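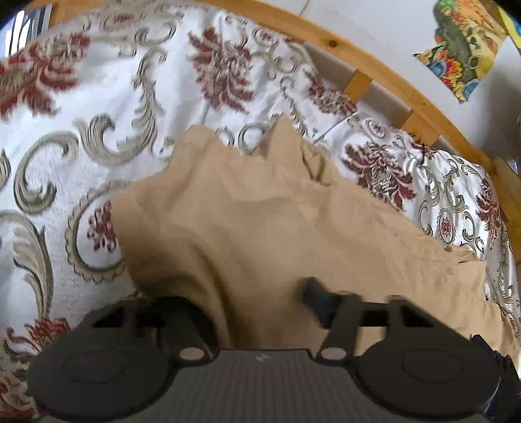

Grosside Combat Club - Minutes of the Event Planning Meeting

Last updated: 18/09/2021
2 min read

Present: Lleucu Trevor (chair), Brendan Scanlon, Simin Najafi, Erick Masanja
Apologies: Lenni Mäkelä

1. Previous minutes
Accepted with one correction. The glove order was placed with Buschmann, not Semero. Simin has changed the file copy.

2. December card
Brendan reported that 9 bouts are agreed, all amateur MMA rules. The main event stays at welterweight. The co-main is open again after the Semero gym withdrew its fighter with a hand injury. Brendan has asked two other gyms for a replacement and is waiting on both. Erick asked that any late replacement have at least three amateur fights, given the opponent's record. Agreed.

The women's flyweight bout was moved up to open the second half. Simin said both corners had been told and had no objection.

3. Weigh-ins
To be held the morning before the show, at the club. Last time the line ran out the door and two fighters were weighed on different scales. Erick will have one scale checked and use only that one. Fighters who miss weight get one hour and one more try. After that it is up to the opponent whether the bout goes ahead at a catchweight. Lleucu asked for this to be put in the bout agreements in writing - it was only said out loud last time.

4. Venue and seating
Gengate Hall has confirmed the booking. Capacity with the cage in place is 300. The hall wants the floor covered before the cage goes up, and the crew will need to be in two hours earlier than planned. Brendan to tell the crew.

There was discussion about whether to sell cageside tables or single seats. Simin preferred single seats, as half of the tables went unsold in the spring. Erick thought the gyms would still buy tables if they were asked early. Left until the next meeting.

5. Tickets
102 sold to date, most of them through the fighters. Online sales are slow. Simin will put the full card on the website once the co-main is settled.

6. Medical
The ringside doctor is booked. The second medic is not confirmed. No bouts will start without both in the building. Lenni is handling this and sent word that he expects an answer within the week. Bloodwork is outstanding for four fighters. Brendan to call their coaches.

7. Other business
Erick raised the walkout music. Tracks must be sent in a week ahead, clean versions only.

Next meeting: same place, date to be sent by email. Lleucu closed the meeting at 8:40 p.m.

Minutes taken by Simin Najafi

2 comments
Shared 9 times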